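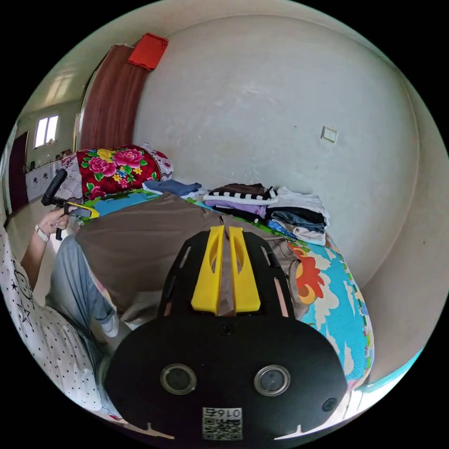

A hand-held gripper on a brown garment during laundry work in a bedroom.

Lindell group trains folding robot on demonstrations from people's homes

Robots that learned to fold clothes from hand-held gripper recordings did better when the recordings came from many different bedrooms than when they came from one lab table, according to a report released in October by the robotics group at Lindell.

The group collected 1,909 demonstrations in 26 homes. People sorted and folded their own clothes with a gripper held in the hand, and the recorded motion was then used to train a control program called Trudo. No robot was present while the recordings were made.

Trudo was then run on a two-fingered arm in 10 rooms it had no recordings from. It finished a simple fold, such as a shirt laid flat on a bed, in eight of them. A version trained on the same number of lab recordings managed it in three.

Most of the failures came at the first grasp. The arm closed on the bedsheet along with the garment, or pinched two layers where it needed one. Patterned sheets caused more trouble than plain ones, and thin fabric was harder than denim. The report says adding more recordings from the same home helped very little after the first hour or so – a new home with new bedding helped more.

The work used Sterik, a set of software tools that lines up the finger opening with the video. The group says some 10 percent of the recordings had to be thrown out, mainly where the fingers were hidden under cloth for too long.

A second round of collection has started in Lu, where the group plans to record towels, socks and fitted sheets. The recordings from the first round will be shared with other labs on request.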